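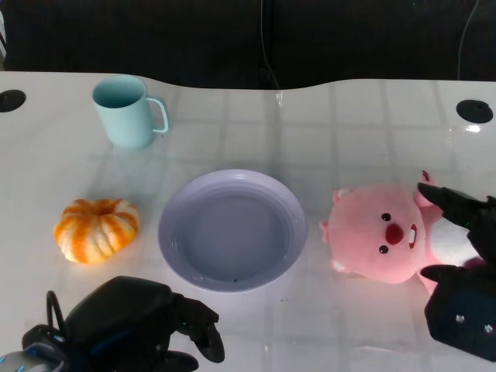 Brunach Makers' Club – Home & Kitchen Corner

Glossy white tables and what I've learned from living with one

I love a white table. I also spend far too much of my life wiping one! When we moved into the new room in November I was the person who argued for the shiny finish, so I suppose it's only fair that I'm the one writing the tips. A few of you asked after the last bake evening, so I've put down everything I do, plus one or two things I've stopped doing.

The daily wipe

Two cloths. One damp, one bone dry. If you only use the damp one you'll get those cloudy swirls that show up the second the ceiling lights are on, and on a surface this glossy you can see the lights in it like a pond. I go over it damp first, long strokes from the back toward me, and then straight away with the dry cloth before anything has a chance to dry by itself. Microfiber is best. Old T-shirts are fine too, but cut the seams off (I scratched the corner of my own table at home with a seam, don't ask).

A drop of dish soap in a bowl of lukewarm water is plenty. I bought a bottle of the fancy Dorkex spray and it smells wonderful, but I had to buff for 5 minutes to get the streaks out, so now it lives under the sink.

Don't forget the cable holes

Those round black grommets at the back are crumb traps. Oh, the things I have pulled out of those! An old toothbrush gets around the rim, and a cotton swab gets into the little groove. Do it before you wipe the table and you won't have to wipe it twice like me.

Mugs, plates and rings

Pale mugs and plates look so pretty on white – a light blue mug and a lavender plate is my favorite pairing, very soft, very spring, even with a striped pumpkin sitting next to them. Matte mugs do need a bit of care, though. The outside picks up tea drips and dark smudges, and the dishwasher doesn't always shift them. Make a paste of baking soda and water, rub it on with your finger, rinse, done. Go easy and try the bottom first if you're fond of the mug.

For tea rings on the table itself, lay a warm wet cloth over the ring, walk away for a couple of minutes, then wipe. Please no scouring pads!

Check your plates before you stack them, too. A single tiny speck will sit there quite happily until it has glued itself to the plate above.

Little pumpkins

I keep the small orange and white ones out for as long as they'll last, which can be ages if you treat them nicely. Wipe them with a barely damp cloth and dry them well, especially down in the dip where the stem was, as that's where they go soft first. Turn them every few days so they don't rest on the same spot. And put something under them if they're staying put – Leopold Gasser left one on his white windowsill over a long vacation and the mark it made is still there.

Plush toys at the table

Anything pink and fluffy that spends time near food is going to need a wash sooner or later. Read the label. If it says surface wash only, I use a soft baby brush and the foam off the top of some soapy water (just the foam, keep the water out of it), then pat with a towel and leave it by an open window. Brush the pile once it's dry and it fluffs right up. A round face is easier than you'd think, you just work in circles.

Still looking for a good crumb brush, by the way. The Stistby one shed all over the place. If you've found one you like, leave me a note on the board!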